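Siu Portioning and Weighing Working Group
Minutes of the January meeting

Present: Sze-wing Hsieh (chair), Pak-hei Su (minutes), two members from Stores, one from Training
Apologies: Purchasing
Start: 2:15 p.m.

1. Minutes of the previous meeting

Accepted with one correction. Item 4 should read "tare before each container," where the draft had "tare before each shift." Pak-hei to replace the copy in the shared folder.

2. Matters arising

2.1 The leveling check on the bench in the small prep room was done in December. The bench rocks slightly at one leg. A threaded foot has been ordered from Durkska and has not arrived. Until it is fitted, no weighing is to be recorded from that bench.

2.2 The old spring scale has been taken off the equipment list. Stores asked whether it could be kept for rough checks of incoming sacks. Agreed, provided it is labeled "not for records" on the front and the back.

2.3 The request for a second set of check weights went to Purchasing in November. No reply. Sze-wing to follow up.

3. Weighing procedure, draft 3

3.1 Draft 3 was sent out before the meeting. Training had marked up sections 2 and 5. Most marks were to wording and were accepted without discussion.

3.2 Section 2, placement of the scale. The draft said "on a flat surface." Training pointed out that staff place the scale on folded towels, on chopping boards and across the joint between two tables. New wording: "Place the scale on a firm, level surface. All feet must rest on the same surface. Do not place it across a joint or on folded cloth." Mats are allowed if they lie flat and are larger than the base of the scale on all sides.

3.3 Section 3, warm-up. The scale is to be switched on with nothing on the platform and left for 30 seconds. Stores said this is longer than needed. Pak-hei had tried it both ways on the Atuteo unit and saw a drift of one gram in the first few readings when the wait was skipped. The 30 seconds stays in.

3.4 Section 5, containers. There was some discussion of whether one cup should be assigned to each scale. Arguments for: the empty weight is known and can be written on a card. Arguments against: cups get moved, and then the card is wrong. Decided that no cup will be assigned. The container is put on the platform, tared, then filled. If the container is changed, tare again.

3.5 Section 5, position of the container. A container near the edge of the platform can give a different reading from one in the middle. Training wanted "exactly in the center." Stores objected that this slows people down and that a small offset makes no difference with light loads. Wording agreed: "near the center, with no part of the base over the edge of the platform."

4. Test loads

4.1 Pak-hei reported on the water test. A load of 400 g was weighed 15 times on each of the two units, with the container lifted off and put back between readings. The Atuteo unit stayed within one gram throughout. The Rusent unit was within one gram for most readings and two grams high for the last three.

4.2 The same test at 600 g has been done on the Atuteo unit only. Results were in line with the lower load. The Rusent unit needs new batteries before the test is repeated. Sze-wing asked that the battery change be entered in the log so that the two sets of readings are not mixed.

4.3 Stores asked for a test at very low loads, as spices are weighed in small amounts. Agreed in principle. A finer scale may be needed and this group does not hold one. Carried over.

5. Reference setup for the training sheet

5.1 The layout was approved as follows: scale in the middle of the mat, control panel toward the user, one light container on the platform.

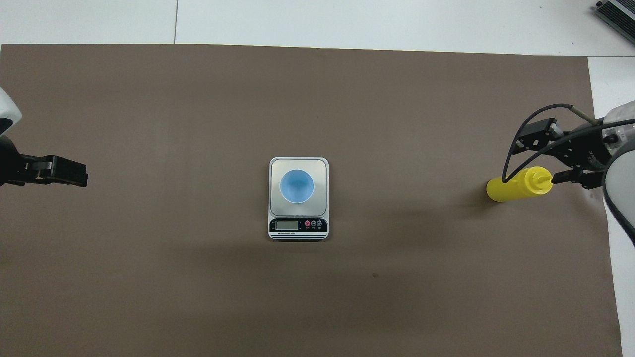

Siu Test Kitchen | Portioning and Weighing Working Group

5.2 Training noted that the blue cup sits slightly to the left on the platform. This is within the wording agreed under 3.5 and no change was asked for.

5.3 The sheet will name the buttons by function. Training suggested adding "red button" for the leftmost one. Not adopted, as the sheet has to serve other models too.

5.4 The brown mat covers most of the tabletop and meets the size rule in 3.2. Stores to check whether a spare of similar size is on the shelf. The mat is to be wiped and dried before the scale is set down.

6. Any other business

6.1 The weighing log is nearly full. Same layout for the next one, with a wider column for remarks.

6.2 Stores reported that the drawer for batteries now also holds tape and markers. To be sorted by the next meeting.

Actions

Sze-wing Hsieh: follow up check weights with Purchasing; issue draft 4 of the procedure.
Pak-hei Su: correct the previous minutes; change batteries in the Rusent unit and repeat both tests; enter the change in the log.
Stores: label the spring scale; look for a spare mat; sort the battery drawer.
Training: first version of the training sheet.

Meeting closed at 3:10 p.m. Next meeting in February, same room.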